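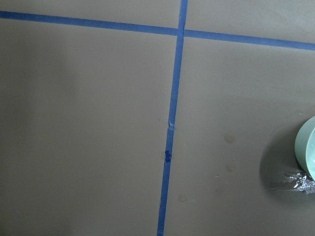 Painter's tape

Painter's tape is a pressure-sensitive tape used to cover surfaces that are meant to stay free of paint. It belongs to the masking tape family and differs from ordinary masking tape mainly in its adhesive, which holds less strongly and is made to come away without leaving residue. The tape is sold in rolls of several widths and is used by professional decorators, home owners, sign painters and stage crews. In North America it is often called blue tape, after its most common color, although green, yellow and purple tapes are also sold.

Construction

A painter's tape has two main layers, a backing and an adhesive. The backing is usually crepe paper, a paper that has been wrinkled during manufacture so that it can stretch a little and follow a gentle curve. The paper is treated with a binder that keeps wet paint from soaking through and gives the tape enough strength to be pulled away in one piece. A release coating on the outer face lets the roll unwind.

Smooth washi-type paper is used for thinner tapes. It tears cleanly and leaves a lower ridge of paint at the edge, and it is preferred for fine lines and for work where two colors meet. Plastic film backings are found on tapes meant for outdoor use, stucco and long curves. They stretch further than paper but are harder to tear by hand.

The adhesive is commonly an acrylic or a rubber compound. Rubber adhesives grip quickly and are cheaper, but they harden and darken with heat and sunlight. Acrylic adhesives take longer to reach full strength and stand up better to light. Some tapes carry an additive along the edges that swells when it meets water-based paint and closes the small gaps through which paint might creep.

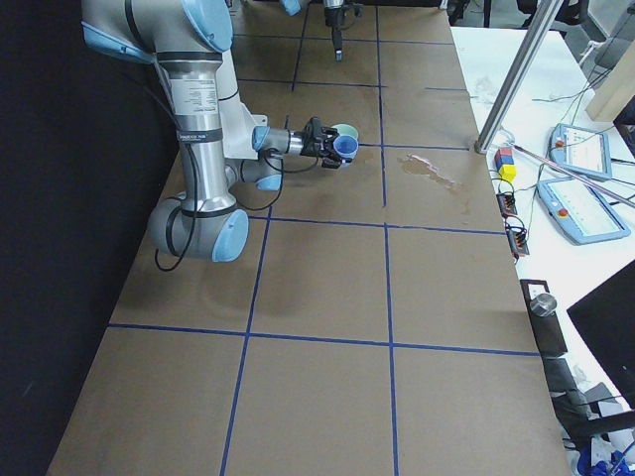

Adhesion levels

Manufacturers generally sort their tapes by how firmly they hold. Low-tack tape is meant for fresh paint, wallpaper, faux finishes and other surfaces that are easily pulled up. Medium-tack tape is the general-purpose grade, used on cured paint, trim, glass and metal. High-tack tape is made for brick, concrete and rough wood, where only the high points of the surface touch the adhesive.

The names of the grades vary from one maker to another, and color is not a reliable guide. A yellow tape from one brand may be a delicate-surface grade while a yellow tape from another is a general-purpose one. The label usually gives a clean removal period, the number of days the tape can stay in place before the adhesive begins to bond permanently or break down. The period is shorter in direct sun and on warm surfaces.

Use in painting

The surface is cleaned and dried before the tape is applied. Dust is the most common cause of lifting edges, followed by moisture and by paint that has not yet cured. The tape is laid in manageable lengths, without stretching, and the edge nearest the paint is pressed down with a putty knife or a plastic card. Stretched tape tends to shrink back and lift at the ends.

On textured walls many painters seal the edge first. A thin coat of the existing wall color, or of clear acrylic caulk, is brushed along the tape and allowed to dry. Anything that seeps under the tape is then either invisible or transparent, and the new color goes on over a closed edge.

Opinions differ on when the tape should come off. Removal while the last coat is still slightly wet gives a soft edge that settles as it dries. Removal after drying avoids smears but can tear the paint film, and the joint is often scored with a sharp blade beforehand. In both cases the tape is pulled back slowly over itself at a low angle.

Decorating instructor Preben Stougaard, in the handbook Edges and Lines, recommends a test strip on any wall whose paint history is unknown. The strip is left in place for 2 days and then pulled. In the same book he describes the repainting of the Mokoena reading room, where 110 rolls were used on the coffered ceiling and its moldings, and where most of the touch-up work came from tape left too long on south-facing window frames.

Other uses

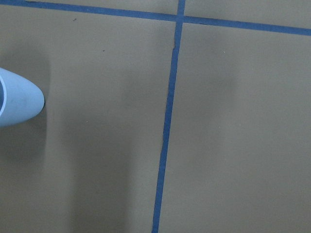
Because it can be seen easily and taken up again, painter's tape is widely used for marking. Kitchen fitters outline cabinets and islands on the floor so that clients can judge walking space. Movers label boxes and keep drawers closed with it. In rehearsal rooms the walls and doorways of a set are taped out on the floor at full size, often with a separate color for each act, though cloth spike tape is more common where there is heavy foot traffic.

Carpenters stick a strip across a cut line to reduce splintering in veneer and to make pencil marks easier to read on dark wood. Another woodworking method uses the tape as a temporary mount: one strip is laid on the workpiece and another on the template, and the two backs are joined with quick-setting glue. When the work is done both strips peel off.

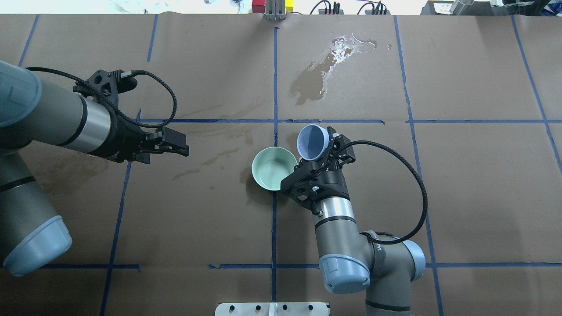

Blue painter's tape dividing a tabletop covered in brown kraft paper into a grid

Picture hanging is another common household use. A strip is laid across the back of a frame, the hook positions are marked on it, and the strip is moved to the wall as a drilling guide. Quilters use narrow tape to mark straight stitching lines, normally for one session at a time, as the adhesive can leave a trace on cotton.

Storage and disposal

Rolls are best stored flat, in a closed bag, away from heat and strong light. A roll left on its edge picks up grit, which prevents a clean line, and old rolls often split when unwound. Brief gentle warming can soften a stiff adhesive, although tape that has passed its shelf life is normally kept for rough masking only.

Used tape with dried paint on it is usually put in household waste. The binder and adhesive make it unsuitable for most paper recycling programs. Cardboard cores can be recycled where cardboard is accepted.

See also

Drop cloth
Gaffer tape
Masking film
Spike tape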